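Print this page | E-mail this page

Our visit to the Mirnov showroom

We went to Mirnov in October with a budget sheet and a lot of questions, and I came home with twice as many notes as I'd planned. What a good afternoon! The idea was to see what a first robot arm would cost us once everything around it was counted, and the people there were happy to talk money from the first minute.

Two systems were on our list, the Ganik and the Boveck. The Ganik has the lower sticker price, but the hand is quoted separately, and so are the spare fingertips. Boveck puts the hand in the package and gives you 24 months of service. I had only been comparing the first line of each quote, so that was worth the drive on its own.
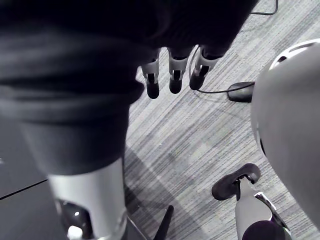
Training was the next surprise. Mirnov suggests 40 hours for two operators before anyone plans real work around the arm, and we had written down one day. We also had nothing for floor space, cable runs or a cover, and all three are going on the sheet now.

Then there's leasing. Angelovski, the dealer nearest us, will lease either system over 5 years, with a swap allowed after the second - I'd love to see that in writing before I get too excited. We've asked for both quotes with the hand, training and service on separate lines.

Bring your own parts if you go. We took a box of ours and got far better answers once they were on the table.

Contact us | Copyright, all rights reserved | Back to top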